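Call for Participants: Summer Robot Manipulation Project

The Uvalgate Student Robotics Club is looking for new members for its July project, Hilleck. The goal is to program a robot arm to do simple kitchen jobs in simulation: pick up an object, open a drawer, put something on a refrigerator shelf. We placed fourth at the Zotix student challenge last year with a smaller version of the same task, and this summer we want to enter the full event.

We have room for 25 students. You can apply if you are enrolled at any college in the county and can come to at least two work sessions a week. High school seniors may apply with a letter from a teacher.

What you will do

Teams of four or five will each take one kitchen task and work on it for the whole month. You will set up the simulated kitchen, drive the arm by hand to record practice runs, write the control code, and test it. Each team has to turn in 100 recorded runs by the end of the second week. Most sessions last 90 minutes, and the lab stays open afterward for anyone who wants to keep working.

What you need

Basic Python is required. If you have written a loop and a function and can read an error message, that is enough. Experience with Linux or 3D modeling is useful but we will teach what you need. Bring your own laptop if you have one – the club has a few to lend. 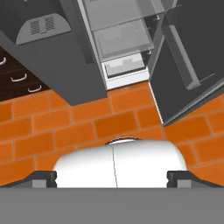 Grasping is usually the slow part. Round objects slip, doors swing into the arm, and code that works on one kitchen layout may fail on the next. Expect to spend more time on testing than on writing new code.

Cost and staff

There is a materials fee of $100, and it can be waived on request. Vikas Bansal runs the programming sessions. Tõnu Hunt is in charge of the simulator and the lab computers, and will also coach the team that goes to Zotix.

How to apply

Send a short note with your name, school, year and any programming you have done. Leave it at the club desk in Krūmiņa Hall, Room 12, or use the form on the club page. Applications are due May 22, 2018. Tell us which evenings you are free – we build the teams from that.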